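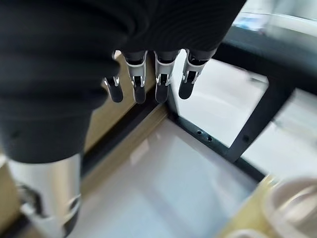
Dark fabric above, silver joints and four fingers underneath.

Friday, quite late, kettle on

I meant to go to bed an hour ago but my legs are still humming and I know perfectly well that if I leave this until the morning I shall forget half of it, so I'm at the kitchen table with the window open and a plate of the flapjack that came home with me. August has been so stuffy indoors that an evening walk was a treat before we'd gone a single step. Trollari to Killora by the old ferry path, 6 miles, and back on the last bus. I have wanted to do that one ever since we moved here and somehow it has always been raining, or a weekend when we had people staying.

We set off from the bottom of the hill at Trollari with the light still high and everybody talking at once, as we do for the first mile. I walked with Xiaoyan Jia, who has just come back from three weeks at her sister's and had it all saved up to tell me (the wedding, the second wedding dress, the cake that had to be driven over in two halves). By the time we reached the stile I felt I had been at the party myself. The blackberries are very early. I ate far too many, including some red ones that I regretted, and put a few in my hat for later, and of course then needed the hat.
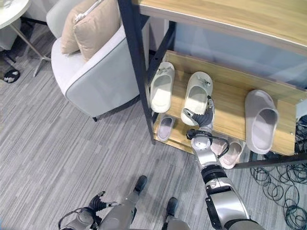 Dalier Evening Walkers: Members' Diary

The middle part of the path is the part I'd been looking forward to, where it leaves the fields and goes in under the trees, and it was lovely in there, cool and green with that smell of ferns. There is a plank bridge over the stream that I was told years ago had gone, and there it was, a bit springy but quite sound. We went over it two at a time. After the bridge you come out on the side of Korletey with no warning at all, and there's the whole bay in front of you, and I'm afraid I said "Oh!" out loud like somebody in a play.

Then the steps. I had heard about the steps! There are 247 of them, it says so on the little sign at the foot, cut into the bank with slabs of all different heights so that you can never get into a proper rhythm. I did the first lot at a good pace, showing off a little, and the rest at the pace of a woman of my age who had two helpings of pie at lunch. There's a bench on the way up, thank goodness, with a back to it, and I sat there long enough to see the boats coming in and a heron standing in the shallows looking thoroughly cross. Xiaoyan had a flask of mint tea and I had forgotten to bring a cup, so I drank mine out of the lid and it tasted of last week's soup, but I was glad of it.

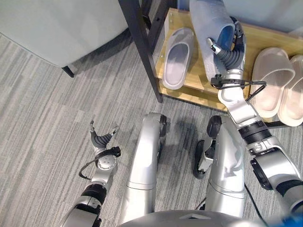

The blue-grey one, held up beside the rack.

At the top we all sat down in the grass for our supper. I'd made cheese and pickle, which I always make, and swapped one half for a sort of cold potato cake with spring onion that I must get the recipe for. I did ask, and was told "a handful of this and a bit of that", so I'll have to work it out for myself. The sun was right down on the water by then and we all went rather quiet. I thought about Mum, who would have loved it up there and would have complained about the steps all the way to the top and then told everyone for months that she had done them. She had a coat for walking that weighed as much as a small child. I still have it, in the back bedroom, and I ought to give it to somebody but I don't seem to get round to it.

Going down the other side into Killora was easy enough, grass most of the way and then the lane with the high hedges. There were bats over the lane. Someone's supper was cooking with a great deal of garlic and it made me hungry all over again. We had twenty minutes to spare before the bus and spent them on the harbour wall, swinging our feet,
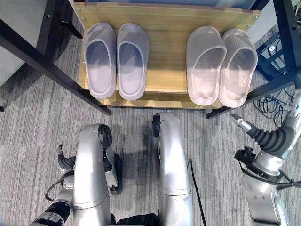 and arguing in a friendly way over where to go next. I'm for the river walk, because it's flat and there is a tea room at the far end, but there was a good deal of support for doing Korletey again in the autumn when the bracken has turned. I shall go on whichever it is. The 119 came dead on time, with nobody else on it, and we had the whole top deck to ourselves and the windows open.

Things to remember for next time: a cup, a proper torch, plasters, and a box for blackberries so that the hat can stay a hat. I must soak the lining tonight before the stain sets. I also want to ring Xiaoyan tomorrow and ask about the second dress, as we got to the bridge just at that point and I never did hear what was wrong with the first one.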